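Zustuvon Upright Bass Preamp and Pickup Kit

Last updated: January

If you play upright bass in small groups, you already know the trouble with getting heard. The drummer leans in, the piano player finds the left hand again, and suddenly all that lovely wood you carried up two flights of stairs has turned into a rumor. We spent a long time listening to players grumble about this (and grumbling ourselves, since most of us in the shop play a little) before we settled on the Zustuvon as the kit we like to send people home with.

It comes as a bridge pickup and a small preamp that clips to your belt or sits on a music stand. The pickup slides into the wing slots of the bridge, and there's no drilling, gluing or sanding to worry about. If your slots are on the tight side, take the bass to a repair person you trust and have them look before you push anything. Please don't use pliers! We have seen what pliers do.

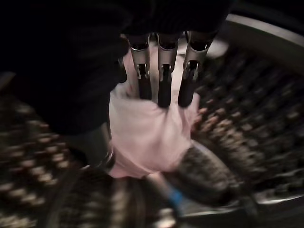
The sound is on the dark and round side, which suits walking lines and ballads beautifully. There is still enough finger noise left in it that a solo comes across as a bass and doesn't turn into one long hum. Players who use the bow will want to roll the treble back a touch, and the knob for that is on the top of the preamp where you can reach it between tunes.

You get 2 channels, so a second instrument or a clip-on microphone can share the box. Blending the pickup with a microphone is our favorite way to use it in a quiet room. In a loud one, go mostly pickup and let the microphone rest. The phase switch is worth trying any time you hear a low howl starting up around open A, and if that doesn't settle things, step a little to one side of your amp before you start blaming the gear.

We ship it in two versions. The Asalar is the standard model and runs on a single 9-volt battery. The Aguiar adds a direct output for the sound desk and a mute footswitch jack, and it is the one to pick if you play clubs where somebody else runs the sound. Both use the same pickup, so you can start with the first and trade up later without touching the bass again.
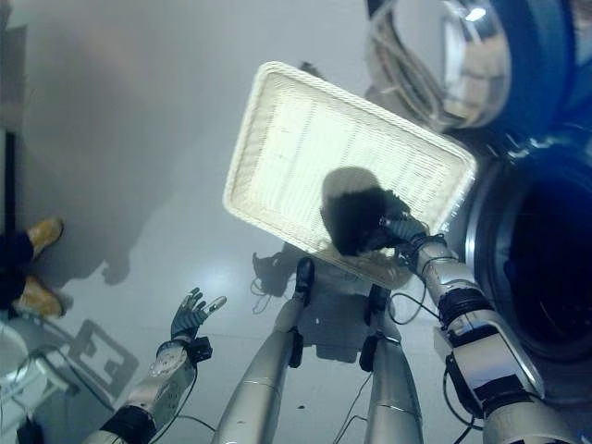 One buyer wrote in to say that the Asalar had been on every gig since last fall and that the only complaint was the battery door, which is stiff enough to need a coin. Fair enough, and we've passed that along. The same letter asked whether the kit works with gut strings. It does, very nicely, though gut puts out a softer signal and you'll want the gain up past the halfway mark. We'd also suggest turning it back down before you switch to a steel-strung bass, or the first note will wake everyone up.

Battery life is roughly 200 hours if you remember to unplug the cable when you pack up. Leaving it plugged in overnight drains it, as with most preamps of this sort. A spare in the case pocket is cheap peace of mind. 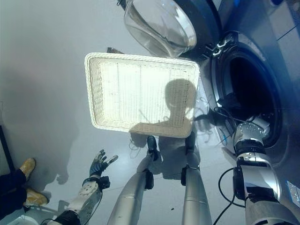 What comes in the box

Pickup with 3 feet of attached cable
Preamp (Asalar or Aguiar)
Belt clip and music stand clip
Cloth bag with a drawstring
Printed setup notes

Warranty and returns

The kit is covered for 2 years against faults in the parts and the soldering. If it simply isn't your sound, send it back within the month and we'll swap it or refund you, as long as the pickup feet haven't been trimmed.

14 comments
Share 37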